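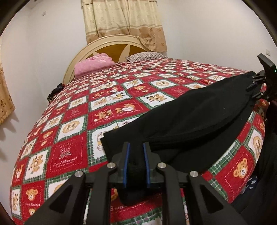 Quách, list moderator, Astness Quilters

Wednesday works for me too. The hall in Imstead has 7 long tables, so bring your own mat.

> Does anyone know if the Asmont shop still carries
> the 96-inch cotton batting? I need enough for
> 2 twin quilts and would like to avoid piecing it.

They had it in June, on the roll by the back wall. Call first. I prewash the backing but leave the batting alone, and I baste with some 200 pins for a twin.

Quách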